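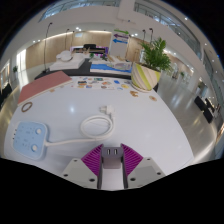

Desk cables are the subject of this unit in Ximena Manríquez's workplace organization course. Start with the cord nobody is using at the moment. A white power cable left in a coil in the middle of the table, like the one on the pale blue power strip, takes up the space you need for writing. Move the strip to a back corner first, then deal with the cord.

Coiling
Make loops the width of your hand — no tighter — and leave the plug end on the outside. Read pages 1 and 2 of the Drisley packet before lab.

Small items
Stickers, rings and other little pieces go in one tray. Flat boards stand upright on a shelf. A potted plant can stay at a far corner, away from the outlets.
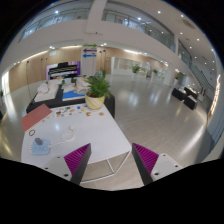

For lab
Bring one cord from home. Jaqueline Serrano has the trays and labels.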